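Subject: Re: [kallside-cooks] Reheating steamed buns without ruining them
From: Slavica Omerović
Date: 7/12/20

Hello all, and what a good question to wake the list up with! 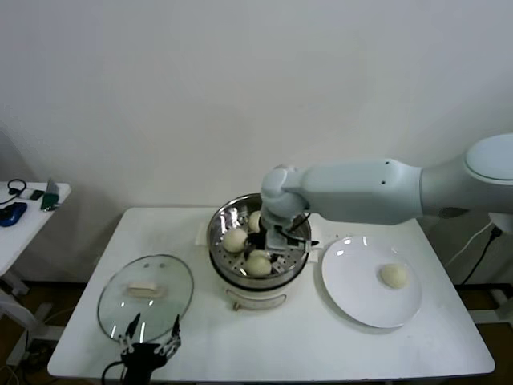
I've been steaming buns in a plug-in pot for years now and I wouldn't go back to the hob for anything. You fill the base, drop the basket in, switch it on and get on with the tea. No wobbling tower over a saucepan, and no running dry because somebody rang the doorbell.

On 7 December, or whenever it was, Bouazza wrote:
> I made the plain buns from the Skastholm booklet and they were
> lovely on the night, but the leftovers went like rubber in the
> microwave. Do they steam again all right? And can I fill the
> basket, or do they need room? Mine came out joined together.

Yes, they steam again beautifully! Straight from the fridge I give them six minutes, from the freezer more like twelve, and I don't thaw them first. They come back soft right through, even the ones that looked a bit sad and wrinkled in the bag.

As for room, be generous. I do three at a time in a basket that size, well apart. They swell more than you'd think, and once two have kissed you'll tear the skin getting them off each other. Little squares of baking paper underneath help a lot with a metal basket, but keep them small so you don't cover all the holes.

Lift them out one by one on to a plate with a bit of space between them. I used to pile them in a bowl and the bottom ones always went soggy. Tongs are fine if you're gentle, though I like two spoons.

Has anyone tried the Kunier flour for these? It's meant to give a whiter bun and I'm dying to know if it's any good. I'll happily type out my red bean filling if people want it, it makes far too much but it freezes.

Slavica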